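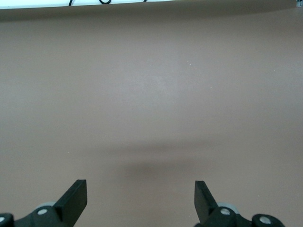 Tabletop, plain brownish-gray.

Tapering off gabapentin -- how slow is slow?

marlow_77
I've been on gabapentin for nerve pain in my left foot since April of last year. The new doctor at the Clunbridge clinic wants me off it in four weeks. The pharmacist said that was fine for my dose. My sister took three months to come off hers and says four weeks is asking for trouble. Who has done this, and how long did you take?

quietporch
Four weeks is pretty normal. The leaflet I got said at least one week, and most doctors stretch it longer than that. I did five weeks and had a few bad nights near the end. Nothing else.

E. Hinojosa
I'd push back on "pretty normal." It depends on the dose and how long you've been taking it. I was on a high dose for six years and tried to do it in a month. I was sweaty, anxious and up until 4 every night. Dr. Salinas put me back up a step and we took 40 weeks over the rest. Ask for smaller steps if you need them.

quietporch
Six years is a different case from a little over one. I don't want to scare the guy.

E. Hinojosa
Not trying to scare anybody. I'm saying the plan should be able to change if it goes badly. Mine was written on a sheet with dates and I thought I had to stick to it.
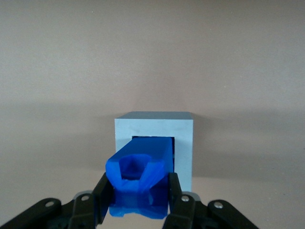

The other thing that helped me was writing down every dose with the time. I kept missing the noon one and then blaming the taper for how I felt at dinner. Once I had two weeks of notes, the doctor could see which days were a real problem and which were just a late capsule.

tess_r
Do you also take anything for sleep, marlow? Or any opioid? My husband was on both and they only changed one at a time. The two together can slow your breathing, so tell the doctor about all of it, over-the-counter stuff too.

marlow_77
No opioids. Just blood pressure pills and an allergy tablet in spring. I'll mention them anyway. I never had seizures either, she asked me that.

tess_r
Good. If you ever had, I'd say don't touch the dose without a neurologist.

Pluner
I stopped mine cold and was fine. People make too much of this.

E. Hinojosa
Glad it went OK for you, but please don't tell people to do that. Some end up in the ER.

Pluner
I didn't tell anyone to do it. I said what happened to me.

marlow_77
Called the clinic. She's fine with eight weeks and I can phone the nurse if I need to hold at a step. First cut is tomorrow night.

Last post 16/07/2024
Contact the moderators | Copyright Brurneo Health Boards | Back to top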